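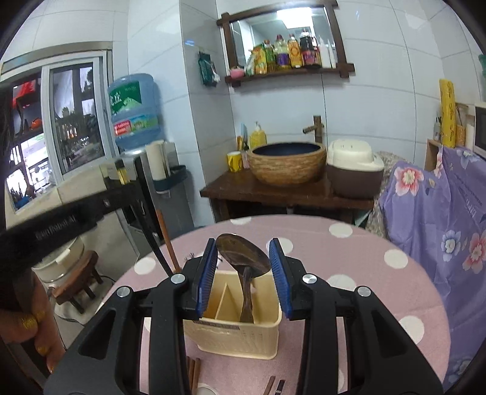

Hand-held gripper with the blue ridged pads, over the utensil holder

Ridged or smooth pads for picking cutlery out of a holder?
Posted by Hazel Pettigrew, 8 February 2018

I am comparing two sets of finger pads on a hand-held gripper before I order the arm version. Both sets are the same height and go on the same black fingers. One set is blue with ridges, the other is smooth silicone from Urano and a bit softer. The job is taking a spoon out of an upright holder and putting it down on the table beside a dish.

I did 200 picks with each set over a week in January. The ridged pads dropped or twisted the spoon 31 times fewer than the smooth ones when I took hold of the handle, so I thought that was settled. When I went for the bowl of the spoon the result went the other way, and the ridged pads let it roll. The holder is also fairly full. It has a spatula, chopsticks and a fork in it as well as the spoon, and the spatula leans on the spoon handle, so I often can't get both fingers down to the handle without moving something else.

I have two questions. Is there a pad that copes with both the curved part and the thin part? And should I be testing with a full holder at all, or start with the spoon on its own? The controller will be a Lovono if that matters. I can change the closing force in software on the arm but by hand it is only as good as my grip.

Hollis Tillman

I would test both ways but keep the results apart. At the moment you can't tell a pad that slips from a pad that was fine until the spatula got in the way. Do a run with the spoon on its own first, same number of picks for each pad, then put everything back in and repeat.

On the bowl of the spoon, check which way your ridges run. A hard ridge across a polished curve only touches at one or two points, and the spoon turns on those. Softer pads spread out a little and hold more of it. We had this with ladles on an Abernathy arm and went to a smooth pad with a thin strip of ridges along the bottom edge only. The strip takes the handle and the smooth part takes the bowl. You can cut one from the two sets you already have, provided they are the same thickness. If they aren't, shim the thinner one or the fingers will close crooked.

Also look at the pivot screws after a few hundred cycles. Ours had worked slightly loose after 331 and one finger was leading the other, and that looked exactly like a pad problem.

Jalen Achterberg

just get a suction cup

Cyrill Grabner

Suction won't seal well on a spoon handle, it is too narrow. It might hold on the bowl but I wouldn't rely on it.

Hollis has covered the pads. I would add that your hand results may not carry over to the arm. By hand you tilt your wrist to get round the spatula without thinking about it, and the arm won't do that unless you plan for it. Write down the angle you came in at for each pick, even if it is only "straight down", "from the left" or "from the right". When I did this with a Grosgate gripper, most of my good picks came from one side, and the difference between pads was much smaller once I compared like with like.

Keep the closing force the same for both sets when you get to the Lovono. Tune it afterwards.

Hazel Pettigrew

Thanks. The two sets are the same thickness, so I will cut a mixed pair this weekend and do the spoon on its own first. I tightened the screws and one did take a quarter turn. I hadn't been writing down angles, so those runs will have to be done again.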